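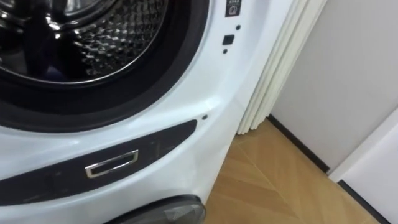
Front loader, the door opening: black rubber gasket and steel drum

Fosik Wool and Delicates Wash, 2 litre

Product code: FK-WD2
Made by: Fosik
Supplied by: Hunow Household
Availability: in stock, sent within 2 working days

Fosik Wool and Delicates Wash is a liquid detergent for wool, silk, cashmere, mohair and fine knits. It can be used in front-loading and top-loading machines and for washing by hand. It contains no enzymes, bleach or optical brighteners. The pH is neutral.

Ordinary biological detergents contain protease, an enzyme that breaks down protein stains. Wool and silk are themselves protein fibres, and repeated washing with protease thins them. Jumpers go bald at the elbows and silk loses its sheen. Fosik cleans with mild surfactants and leaves the fibre alone. A small amount of lanolin is included in the original and lavender versions to keep wool soft.

Versions

Original — light soap scent, with lanolin
Lavender — scented with lavender oil, with lanolin
Unscented — no perfume, no lanolin, suitable for people who react to either

All three versions are sold in the 2 litre bottle and in a 5 litre can with a tap. The unscented version also comes in a 200 ml travel bottle. The caps are not interchangeable between sizes.

Dosage

Machine, soft water: 30 ml
Machine, medium water: 40 ml
Machine, hard water: 55 ml
Hand wash: 10 ml to 5 litres of water

The cap of the 2 litre bottle holds 60 ml and is marked inside at 10 ml steps. The doses above are for a machine half full, the most we advise for wool. If you wash only one or two items, use the soft water dose whatever your water is like. Too much detergent is harder to rinse out of wool than out of cotton, and it leaves the fibres stiff.

Put the liquid in the main wash compartment of the drawer. Some drawers have a flap that must be lowered for liquids; check the handbook for your machine. Do not pour it straight on to dry silk, as it can leave a ring.

Washing wool by machine

Check the care label first. A washtub symbol with a hand in it means hand wash, although many newer machines have a hand wash programme that is gentle enough. A crossed-out washtub means the garment should not be washed in water.

Turn knitwear inside out and fasten buttons and zips. Put anything with beads, hooks or a loose knit into a mesh bag. Choose the wool programme at 30 degrees or cold, with a spin no faster than the label or the programme allows. Avoid a mixed programme at the same temperature: it is the rubbing that felts wool as much as the heat.

Take the load out as soon as the programme ends. Roll each garment in a dry towel, press, and then dry it flat in its proper shape, away from radiators. Wool should not be tumble dried unless the label says so.

Fluff and the door seal

Woollens shed, especially in the first few washes. The fluff collects in the fold of the rubber seal and in the pump filter. Wipe the fold with a damp cloth after each wool load and leave the door ajar so that the seal can dry. Clean the filter every couple of months, or sooner if the machine is slow to drain.

A detergent without bleach does nothing against mould or the greasy film that builds up at low temperatures. If you mainly wash at 30 degrees or below, run the machine empty at 60 degrees once a month with an ordinary powder or with Wastix machine cleaner (sold separately). Do not use Wastix and Fosik in the same wash.

Stains

Work a few drops of Fosik into the damp stain with a fingertip, wait ten minutes and wash as usual. Try it on an inside seam first. It copes well with sweat, make-up and most food. It will not shift old red wine, ink or rust, and turmeric is usually beyond it too. For those we suggest a dry cleaner.

Not suitable for

Leather, suede and fur
Down jackets and duvets (lanolin clumps the filling; the unscented version may be used)
Waterproof and coated fabrics
Heavily soiled cotton or workwear

Product details

Contents: 2 litres
Bottle: recycled polyethylene, cap polypropylene
Washes per bottle: 50 at the medium water dose
Storage: between 5 and 30 degrees, out of direct sun
Keeps for: 24 months unopened, 12 months once opened

The liquid may turn cloudy in a cold outhouse. Stand the bottle indoors overnight and shake gently; it can then be used as normal. If it has frozen solid and separated, throw it away.

Keep out of reach of children. If it gets in the eyes, rinse with plenty of water for several minutes. The full ingredient list and safety data sheet can be sent on request.

Delivery and returns

The 5 litre can is sent by courier only and cannot be left in a parcel locker. Unopened bottles may be returned within 30 days. If a bottle arrives leaking, send us a photograph of it and the box and we will replace it. You do not need to post it back.

Refills

The 5 litre can may be refilled at the Kanagaratnam shop, where all three versions are kept on tap. Bring the can clean and with its label on. Bottles from other makers cannot be filled — the label has to match the contents.

Questions about fibres and care labels go to Agnes Sjögren at the Hunow order desk. Please give the product code and say what the garment is made of.

Page updated 15 February 2025. The lavender version in the 5 litre can is out of stock and expected again in May.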